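AUTOMATION IN EVERYDAY WORK
Unit 4: Can Machines Do the Chores Yet?
Course handout, revised 7 Jan 2022
Instructor: Viorica Stoyanova
Laboratory sections: Ramil Navarro

Purpose of this unit

Students are asked to form a reasoned view on one question: whether a machine can take over an ordinary chore at home, in a shop or at a workbench without a person standing by. The unit is concerned with light handling work, such as putting goods on a rack, clearing a tray or setting out a meal. Welding, painting and other fixed factory tasks were treated in Unit 2 and are not repeated.

The reading is the Salazar packet, sections A through C. Students who missed the August orientation must complete the safety form before attending a laboratory section.

1. What counts as a chore

For this course, a chore is a task that an untrained adult can do after one short explanation, with objects that were not made for a machine. Both parts of the definition matter. A machine that sorts identical blocks from a feeder has not done a chore in this sense, however fast it works. A machine that moves mixed groceries from a tray to a shelf has done one, even if it is slow.

Chores are usually stated loosely. "Put the snacks away" leaves open which items are snacks, where each belongs, which way it should face and what to do when the shelf is full. A person settles these points without noticing them. A machine must have them settled in its instructions, in its training or by someone nearby.

2. Stocking and sorting small goods

Retail goods are packed to catch the eye of a buyer and to survive shipping. Clear film reflects light and changes shape when pressed. Round bottles roll when they lie on their sides. Stiff cardboard boxes are easier to hold, but may stand so close to their neighbors that a finger cannot pass between them. Clear acrylic shelving adds a further problem, as the machine may fail to see the edge on which it is meant to set an item down.

When planning a stocking task, students should sort the goods by how they must be held before sorting them by product. Wrapped bars, drink bottles laid flat, boxes and a basket of bagged baked goods call for different approaches, and a two-finger gripper must serve for all of them.

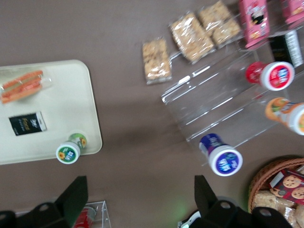 3. Handling food and small packets

Food raises the cost of a mistake. A dented box can still be sold, while a crushed sandwich is thrown away. The grip must be firm enough to lift and light enough to leave the food as it was, and the right force differs between the bread and the filling. Many working systems avoid the problem by handling only sealed or boxed food. Students should note this whenever they read a claim that a machine "prepares lunch."

Small packets are hard for a different reason. A flat item on a tray offers little height to grasp, and the raised rim of the tray may block the fingers on their way down. Common remedies are to approach from the open side, to tip the item up by one edge, or to slide it to a better place first. Each remedy adds a step, and each step is a further chance of failure.

The work area also includes things that are not part of the task. Cords are of special concern. A loop of cord on a work surface can be caught by a finger or dragged along with a tray, and a program that knows only about the goods will not avoid it. In laboratory sections, the emergency stop must remain within reach of the student on duty at all times.

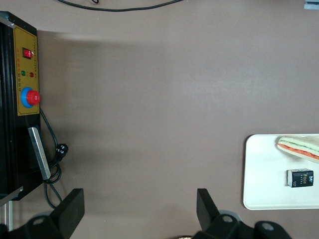

4. Reading a success rate

Published results are often given as a single number. Before relying on it, students should find out what was counted as a trial and what was counted as a success.

Consider the Ranlow exercise, which is worked through in section. A gripper arm was asked to move mixed snack items from a tray to a rack in 351 attempts. In 66 of these, a person had to step in. The remaining attempts, 285 in all, give a success rate of 81 percent. Two questions follow.

First, were the 66 failures spread evenly over the goods? In the exercise they were not; most involved film-wrapped items. A shop that sells only boxed goods would see a better result, and one that sells only wrapped goods a worse one.

Second, what did each failure cost? If a person must remain in the room to correct the machine, the labor saved is small, even at a high rate of success.

5. Position taken in this course

At present, machines can do parts of many chores under set conditions. The instructors do not regard any general household chore as fully solved. Students are free to argue otherwise, provided they state the objects used, the number of attempts and the amount of human help.

6. Assignment

Choose one of the two vendor summaries in the packet, Flerkitz or Vumuso, and write a review of no more than 4 pages. The review should:

Restate the chore in plain words.
List the objects handled and say which would be hardest to grasp.
Identify any step that was done by a person.
Propose one change to the work area that would make the task easier, and say whether a home or shop would accept it.

Reviews are to be handed to Mr. Navarro at the start of the next laboratory section. Late work is accepted only by prior agreement with Dr. Stoyanova.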